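August 2025, Jidville

Up at 5:30, no breakfast, drove out with the heater going and coffee in my lap. Parked behind the bakery as the sign for visitor parking is on the wrong side of the street. Second day with the Nitine. Yesterday was all slides and sandwiches, today I finally get to see the thing do some work. Trendby want an answer from us by the end of the month and Chevalier want my notes before that, so writing this up in bits as I go. Sorry to future me for the spelling.

First hour was fit and finish. I always start there. Put my nose right up to the hardware with the checklist on my knee and had the wrist view going on the laptop.
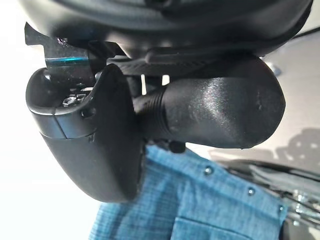

Kenneth Baxter
Equipment Assessor, Chevalier residential care

There's a seam down the outside of the finger where two bits of black plastic meet, and they don't meet flush. Slight step. Small thing but I've spent enough years wiping down commodes and hoist arms to know where the muck goes. Asked if the covers come off for cleaning. They do, with a tool. Which tool? Rep had to ring someone. Written down as OPEN.

Also want to know about scuffs – there's a few marks near the rounded end of the big black cylinder next to it. Cosmetic I'd say, but at the price they're asking I'll say it anyway.

Kekeli Kpodo turned up at 9 with the good pens and the risk forms. Glad of her. She was a ward physio before she came to us and she looks at completely different things from me. I'm on the joints and the cables, she's asking what happens if Mrs So-and-so grabs an arm halfway across the room. Fair question, got a decent answer on the stop function, a vague one on who is meant to be holding the remote. Another OPEN.

Then chair handling. This is the bit the service managers care about. Moving empty wheelchairs to the bed and away again, all day long, that's hours of somebody's shift. No people in the chair for this trial, we agreed that in June and I'm sticking to it however keen they get.
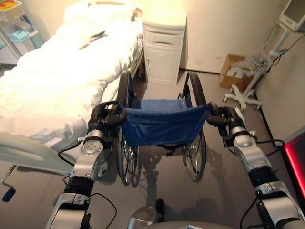
Wheelchair work beside the bed, both hands on the push handles.

Cables. Wrote it in capitals on the form. CABLES. They run down the outside of the arms in loops and there's plenty in a bedroom to catch one on – rails, crank handles, call bells, dressing gown cords, the lot. Rep says a sleeve kit is coming. Coming when. Kekeli wants to see the sleeve kit before she signs anything and I'm with her.

Grip itself I liked. Fingers go round the handle the way mine would. Steering out past the foot of the bed was slow, slower than a carer by a mile, but steady and it didn't clip the bed. Did it again the other way and I had to ask for a wider turn. Would want to try that in our narrow rooms at the old wing where the door swings in the wrong way and there's always a walker parked behind it.

Lunch was a sausage roll standing up. Called home, Mum's appointment moved again, must remember to tell my brother. Must also get milk.

Afternoon, letting go of the chair. Sounds daft but it's half my form.
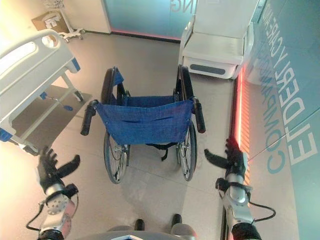

My scoring for release has two parts, does it let go clean and does it leave the hands somewhere sensible afterwards. Chair brakes, floor slope and who's standing near all go in the same box because the form was designed by someone who hates boxes. I've marked the hand position as needing work: with the hands open down beside the push handles like that, fingers spread, a resident reaching back for a handle could meet a thumb first. I'd want them drawn right back before anyone goes near. Kekeli reckons that's a settings change and cheap. Hope she's right. The wall in there says ELDERLY CARE and COMPANION in great big capitals, so they'd better get the companion bit sorted, I told the rep, and he laughed a bit too long.

Money. The lease is quoted at $400 a day for the trial period, training seperate. I asked for two weeks in a real house with real clutter instead of their tidy showroom. He'll take it to his manager. Training is two half days and I think that's light for night staff, who will be on thier own with it at 3am and have every right to be nervous.

Where I've landed tonight: not a yes. Would have it back for a proper trial if the sleeve kit turns up and the cleaning question gets a straight answer in writing. Kekeli is a bit warmer on it than me, says the grip alone is better than the last one we saw. True enough.

Forms in the blue folder, folder in the car. Forgot the milk. Ring Trendby tomorrow re: cleaning tool.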